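Prothero Snack Table – read me first

Hello, and thanks for picking up this little collection. Prothero covers one homely job, sorting wrapped snack bars into clear plastic trays on a wooden tabletop, and I've grown fonder of it than I ever expected to. There are 279 sessions in this release, in 3 folders, and the notes file in each one tells you which bars were used and how they were meant to be grouped.

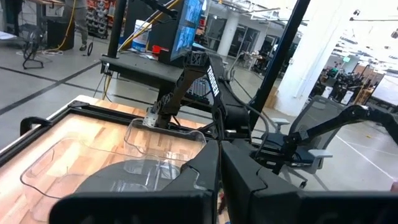
The folders are named Akovura, Cerkach and Fistport, after nothing in particular (I needed names and the kettle was on). Akovura sorts by flavour, Cerkach by wrapper colour, and Fistport is simply a matter of getting everything off the wood and into a tray, any tray you like. If you're new to all this, start with Fistport – it's the friendliest of the lot.

The trays are see-through, so the grain of the table and the dark grey mat show straight through them. Please keep that in mind if you're labelling edges, and be patient with yourself around the rims.
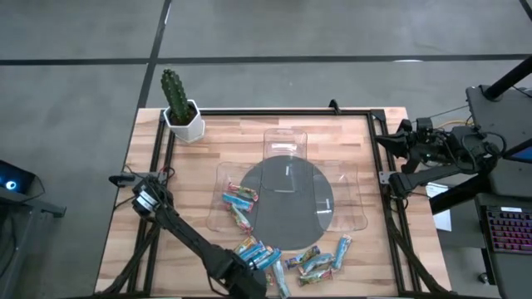
Are the bars always sorted the same way?
Only within a folder. The grouping rule stays put from the first session to the last, but the starting jumble is different every time.

Corrections are very welcome, especially to the flavour labels – send them to Nia Sayce, who looks after the notes files.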